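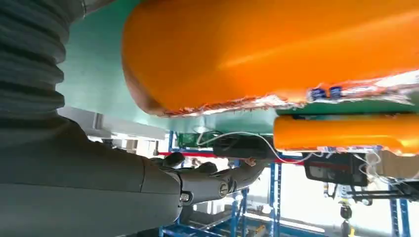
Day 3 of the great boat season and I am so happy I can hardly hold the pen! We got the dinghy down off the rack this morning, and it needs more love than I remembered from November, when we put it away in a hurry with sleet coming in sideways. The planks have dried out along the waterline, one oarlock is stiff as a board, and the fenders want looking at too. I have a real soft spot for anything padded and orange, and the big glossy orange thing I've been looking at has a ragged edge along the bottom, all pale fibers, with two little blue tags side by side on the frayed part. I love that color. It makes me think of summer before I've even seen the water.

Anyway, the dinghy. Her name is Gilurach, and she is 14 feet long if you measure generously. Iona Nisbet sold her to me with a bucket of old hardware thrown in, and I am still finding useful things at the bottom of that bucket. Today it was a bronze cleat, green all over. I sat on the step and rubbed at it with vinegar and salt for most of an hour and it came up beautifully. I've put it on the kitchen windowsill so I can see it while I do the dishes.

We filled her with the garden hose to let the planks swell. I'd forgotten how fast the water runs out at first! It came through in a dozen thin streams and made a river down the driveway, and the dog from next door came over to drink out of it. By lunch the streams had slowed to drips on the port side. Starboard is still weeping near the bow, about where the old patch is. I'll top her up before bed and again in the morning.

Iona came by in the afternoon with plum cake and stayed to sand the oars with me. She does long even strokes and I do short impatient ones, so her oar looks like furniture and mine looks like a very smooth branch. She told me about rowing out to Husanari Point as a girl, with a thermos and her brother's terrible singing, and how they got caught on the sandbar and had to wait for the tide. I want to do that trip so badly (the rowing part, and the thermos). She thinks it's an hour and a half each way if the wind stays down.

Things still to get: a tin of varnish, 60 grit and something finer, new line for the bow, more plum cake. Krishnan's has the varnish but they close early, so I'll go first thing. I also want to ask if they'd order the Bramia oarlocks, the ones with the leather collars.

My hands smell of vinegar and my shoulders ache and there is sawdust in my hair. Went out just now with the flashlight to check on her, and the starboard side had slowed down to a drip every few seconds. Hose is running again. I set the kitchen timer so I don't forget it and flood the garage like last time.

Last updated: Jul 30, 2023

Contact | Copyright Gilurach Diary | Back to top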